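Keeping the hand gripper going (our half of the Villberg project)

So this part is mine and Felicja's. Brayden and Octavio wrote up the software, and we got the gripper itself - setting it up, looking after it and fixing it when it got cranky.

When we picked it up in the lab, the fingers weren't closing evenly. The left one always got there first, so plates slid sideways before you had a real hold on them. I took both fingers off, cleaned the old grease out of the rail and put them back with the screws only half tight. Then I closed the gripper on a 40 mm block and tightened everything down. Way better! After that we zeroed the encoder and wrote the number on the case (2,017, if anyone needs it).

We check the screws every 1,000 grips now. Felicja found one backing out at the second check, so it got a drop of threadlocker. We also wipe down the lens before every session, and I forgot that more than once, sorry Róisín.

Our practice table is a green tray next to a white plate on a striped placemat, with a knife behind the plate. The plate's rim is what I use for checking finger alignment, and I still want to try it with a bowl in June.
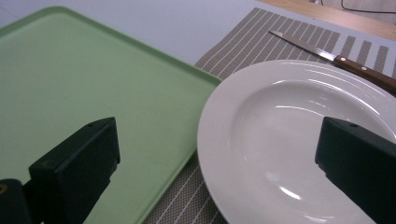 Page last changed: May 2025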